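Bresmont Fund Fees: data card

Version of 28 Mar 2024. Maintainer: Enikő Szilágyi.

Summary
Annual charges and platform fees for retail investment funds, one row per fund share class. Built to compare the cost of holding the same fund through different brokers. It holds no performance data and no ratings.

Files
funds.csv — share class, manager, sector, ongoing charge
platforms.csv — fee tiers, dealing costs, exit fees
sectors.csv — lookup table, 80 sector codes

The sector field follows the fund's own prospectus. Theme labels such as "automation" or "clean energy" sit in a separate column, theme_tag, and a fund may carry up to two of them.
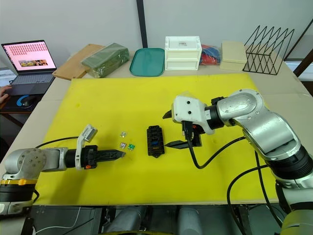 Two robot arms over a yellow mat, with electrical parts between them.

Collection
Charges were copied by hand from key information documents, then checked by a second reader (Nelli Lehtinen or Martim Nogueira). Where the documents disagree, the later one wins. Fees are stored as percentages to 2 decimal places.

Known issues
Performance fees are missing for 8 funds. Tiered fees on the Pluden platform are recorded at the lowest tier only — do not use them for large balances. Share classes closed before August are dropped, with no history kept.

Corrections go to Mahtab Naseri. Include the share class code and a page reference.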